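Participants wanted: cloth handling fault study, Brundby workshop

We are looking for 8 people to help us with a safety study at our workshop in Brundby. The work is paid and you do not need to be an engineer. Patience is more useful.

Our two-arm cell, which we call Savolen, was made for folding and flattening small cloths. In November it had a fault. One arm did not release the cloth when the program told it to, and the other arm started its next move anyway. The stop button was pressed two seconds later than it should have been. No person was hurt, but a gripper finger was broken and we have closed the cell to visitors until we understand why the people at the desk reacted so slowly.

The controller has been repaired by Pirzada, our supplier. The human side is our own task, and for this we need you.

You will sit at a desk behind the safety screen and follow cloth trials. When you think that something is going wrong, you press the stop. Afterwards you tell us in your own words what you saw and when you began to worry. Some trials will contain a fault that we put there on purpose — we will not say which ones. 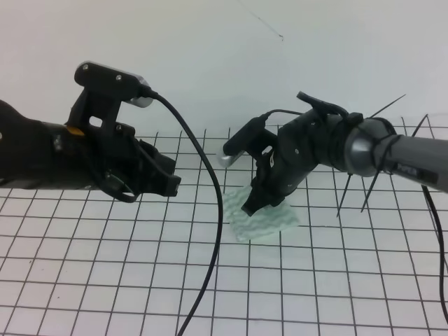
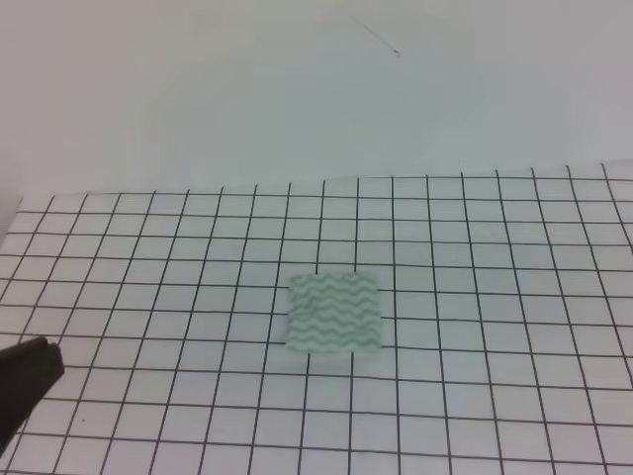
Striped cloth on the grid, with part of a gripper in the lower left corner.
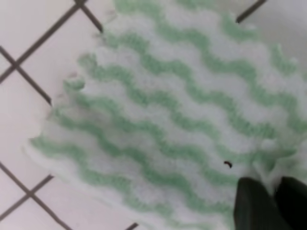
Can I be hurt if the fault happens again during my session?
You stay behind the screen for the whole session, and the arms cannot start while the gate is open. A trained operator sits beside you with a second stop button.

Each session takes 2 hours, with a break in the middle. We ask you to come to 5 sessions. The pay is $28 per hour and we also cover the bus fare from Posbridge. Sessions begin at 9:30 in the morning or at 1:30 in the afternoon, you may choose.

You should be 18 or older, see well at a distance (glasses are fine) and be able to press a button quickly with either hand. Please do not apply if you have worked on this cell before. If English is not your first language, you are very welcome. It is the same for several of us.

To apply, write a short message to the Brundby workshop office and tell us which days suit you. Applications close on Tuesday at noon.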